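Stacked washer and dryer in a box room: how do I stop the damp and the shaking?
Home & Household > Laundry
Posted 17th March by clavach_lane

Hello all, I've been reading this board for ages and finally have something to ask, so please bear with me if I go on a bit.

We live in an upstairs flat with a kitchen the size of a cupboard, and when the old washing machine gave up in December we decided to move the laundry out of the kitchen altogether and into the little spare bedroom, which shares a wall with the bathroom, so the plumbing was easy enough. We bought a washer and a dryer to go one on top of the other. The washer is a Gustix, spins at 200 more than our old one did (I don't pretend to know whether that matters), and the dryer is the same make, a condenser one with a tank you pull out and empty.

There are two problems. The first is that on the final spin the whole tower trembles, and you can hear it humming through the floor. Our neighbour downstairs has been very kind about it but I can't imagine she is enjoying it. The second is that the room has started to smell a bit musty and the window is streaming in the mornings, and my sister is coming to stay in there for a fortnight, so I'd dearly like it to be pleasant for her. I have wiped everything down with vinegar and left the window open on the latch, and it helps for a day and then it's back.

Is it silly to have laundry in a bedroom at all? My other half thinks we should put it all back in the kitchen and give up the oven (he is joking, I think). Any advice gratefully received, however basic!

3 replies

tritima_tess

Not silly at all, lovely, plenty of us do it! I've had mine in the back bedroom for years and guests have never once complained, though I do make a point of not putting a wash on while they're asleep.

For the shaking, the very first thing to look at is the transit bolts. I know it sounds daft, but they are the long bolts in the back of the washer that hold the drum still on the lorry, and a great many people (me included, with my first machine) leave one in. If there's one in there the machine will go across the floor like a terrier. Look at the back for plastic caps, and if you see the head of a bolt where a cap ought to be, out it comes. Keep the bolts in a bag somewhere for when you move house.

After that, get a spirit level and lay it on top of the washer, front to back and then side to side. With a stacked pair you really need to take the dryer off to do this properly, and please do get somebody to help you lift it, they are awkward more than heavy but your back won't know the difference. Wind the feet up or down until it's level, then rock the machine from corner to corner with your hands. It shouldn't budge. When you're happy, tighten the locking nuts up against the casing, or the feet will slowly wind themselves out of place again and you'll be back where you started.

Do check that the stacking kit is the right one for your two machines as well. It should be fixed down and the dryer should click or screw into it. If the dryer is just sitting on top of the washer, please stop using it until you've sorted that out.

And don't wash a single bath mat on its own! It goes round in a lump and throws the drum off. Put a couple of towels in with it.

hedgerow_kettle

get a rubber mat. worked for me

vanderlinden_fan

I'm going to disagree very gently with the mat, at least as the first thing to try. We had a thick squashy one under ours and it made the wobble worse, as the feet sank in unevenly and the tower leaned. The thin dense sort is better, and even then only once the machine is level as Tess says. If your floor is floating laminate, it's worth knowing that it gives a little whatever you do. We ended up having a square of heavy board put down under ours, and I would never go back.

Now for the damp, which I feel quite strongly about after a miserable winter of it. A condenser dryer catches most of the water but never quite all, and what escapes goes into the room, finds the coldest surface and sits there. So:

Empty the tank after every load, even if it isn't full. Clean the fluff filter every time too, and if yours has a condenser unit behind a flap at the bottom, rinse that through under the tap now and then and let it drain before it goes back. Ours was like a felt slipper when I first found it.

Keep the bedroom door shut and the window properly open while the dryer is running, and for an hour after. On the latch isn't enough, I'm afraid. I know it feels wasteful in cold weather, but a room full of wet air is harder to heat than a room full of dry air.

The musty smell may well be the washer itself. Pull back the rubber seal round the door and have a look in the fold, and be brave. Wipe it out with a cloth and hot soapy water, take out the soap drawer and scrub that, and then run the hottest cycle you have with nothing in the drum. After that, leave the door and the drawer ajar between washes. I'd go easy on the vinegar, personally, as I've been told it can be hard on the rubber if you use it a lot.

Last of all, pull the bed a little way off the outside wall before your sister arrives, and don't store anything under it for the time being. Our spare mattress had gone spotty on the underside and I was heartbroken, it was nearly new. Bedding is best kept in another room altogether if you have a cupboard to spare. A small dehumidifier is a good buy if the window still streams after all that, and you can run the hose into the same waste as the washer so there's no bucket to empty.

I do hope she has a lovely stay. Let us know how you get on, and what the bolts looked like!

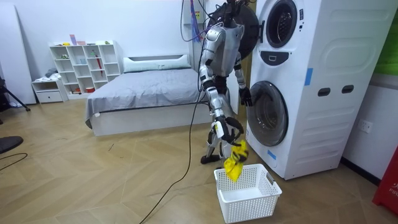
Stacked washer and dryer in a small white bedroom with a herringbone floor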